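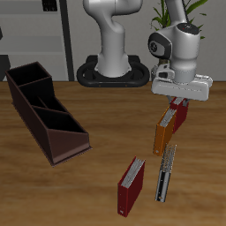 Spent the afternoon at the Cenlow open day in Darwood and I'm still grinning, so bear with me, this is going to be a few posts long (sorry, I took notes like a kid on a field trip!)

They started us off in simulation, with two white arms at a desk and the job of filing binders into an organizer. Four binders, three slots, and my brain went straight to my own office, where the numbers never work out either.

You could watch the gripper take a binder by its top edge and I found myself leaning in my chair to help it along. The woman next to me was doing the same thing, so I felt better about it.

My favorite part was the Q&A, which was supposed to run 10 minutes and went 30. A boy of maybe second-grade age asked if the arms ever get bored, and the engineer took it seriously and talked about how a simulated desk can be reset as many times as you like, with the binders in new spots.

Then we split into groups of eight for the Sandoval room, where you plan a pickup yourself on a screen. I got five tries and used every one of them. Picking an angle for the wrist is so much harder than it looks, and I say that as someone who files things for a living.

They're doing it again in June, free, with coffee and those little lemon cookies. Take the Kevatov entrance, the parking is much easier on that side!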